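Wrist camera (gripper trials)

A wrist camera is a small camera fixed to the last joint of a robot arm, or to the gripper itself, so that it goes wherever the hand goes. I've been keeping this entry going for a while now, and it leans heavily on our own comparison of two grippers, the Pakell and the Gruvitz, so take it as one person's view with some general bits thrown in!

The main choice is where to put the thing. Mount it close to the fingers and you get a lovely view of whatever you're picking up, but the fingers hide a good part of it. Mount it further back and you see more of the room, though small parts get very small indeed. Our Dretholm bracket lets you slide between the two, and I settled on 80 mm back from the palm after a lot of fiddling (at 30 mm I could hardly see past the knuckles).

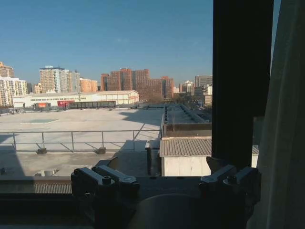

Exposure is where cheap wrist cameras come unstuck, and I'd say it matters more than resolution. A camera on a fixed stand can be set once and left alone, but one on a wrist gets swung from a dim shelf to full daylight in a single move. Point it out of an open window, with blue sky over a city and black finger brackets along the bottom, and the auto setting has to pick a side. I like to check whether I can still make out the bolts on the brackets while the red-brick towers on the skyline keep their rows of windows. If both survive, the camera is good enough for most picking jobs.

Fingers in view are handy, by the way. The software can use them as a fixed mark, and if they shift between two shots with the gripper open to the same width, your bracket has worked loose. Ours did, in November, and spoiled a whole set of runs before I spotted it.

For the comparison itself we did 162 picks with each gripper, using the same arm and the Tkachenko controller throughout. The Pakell managed 147 of them. The Gruvitz did slightly worse, mostly on thin flat parts, but its slimmer fingers block less of the view and I find it much nicer to line up by eye. I haven't yet tried either with a second camera on the opposite side of the wrist.

Last edited 2018-03-27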